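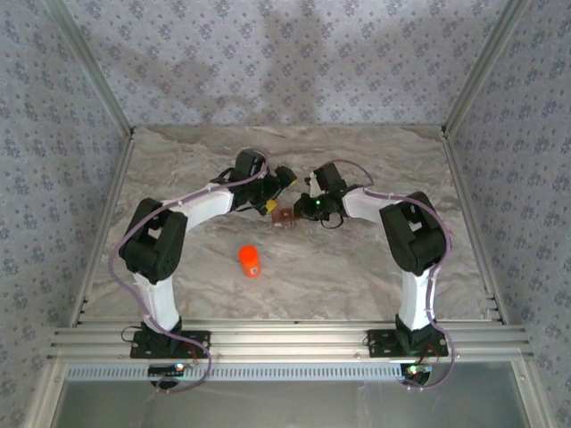
The Vitari robotics shop in Nundbridge holds an open day twice a year, in May and again in winter, and I went along to the second one on 3 Jul 2025. I run maintenance for a small packaging business, so I was mostly there to see what the cheaper bench arms can do now. The cells are kept in a long room behind the front office, and the one I spent most time at had two arms on a shared rail, with floral wallpaper on the walls and a marble pattern underfoot. A small orange cylinder stood on the floor of it, near where the two grippers came together.

Entry was free but you had to book. There were 25 places in each session and 6 sessions across the day. Parking is behind the tile warehouse next door, and the sign for it is easy to miss.

Dorian Lebrun ran our group. He gave a short talk first, without slides, on how the arms are taught. An operator guides them through a task, the movements are recorded, and the recordings are used to train the software that later drives the arms by itself. The task he talked about most had reached 433 recordings. He said the first batch was thrown out after someone changed the lamp over the cell – a costly lesson, and they now write down the lighting at the start of every shift.

Each arm also has its own small camera down at the gripper. Dorian brought up that view on a monitor and I was surprised by how little it takes in at close range. 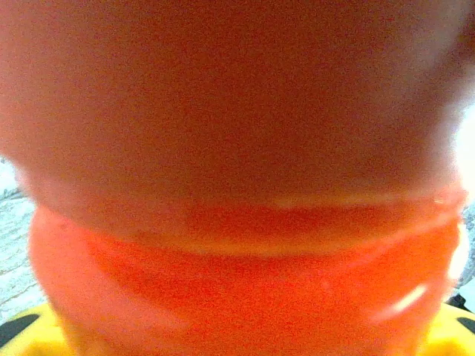
Can a workshop with no programmers run one of these? With some training, according to Dorian, who reckoned on a few days to learn the recording side and a good deal longer before you could sort out a fault without ringing someone.

I asked about wear. The servos at the wrist go first, and they keep spares in a drawer under the bench. Cables used to be a nuisance too, as they would catch when an arm folded back. Hermenegildo Varela, who builds the cells, showed me the zip ties he uses to keep them along the links. He buys the rail from Merkeck in long lengths and cuts it on site.

The pace is slow compared with what we have on our line at Arriaga. A person would clear the same bench much faster, and Hermenegildo was upfront about that. What interested me was two arms working in such close quarters, with the grippers only a few centimetres apart at times.
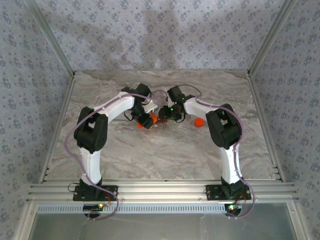 ## Getting there and what to bring

The bus from Nundbridge station stops at the end of the street. Wear closed shoes or they'll keep you in the front office. Tea and biscuits are supplied, lunch isn't, and the bakery on the corner shuts at two. Bookings for the next open day go through the Vitari front desk, and they prefer a phone call to an email.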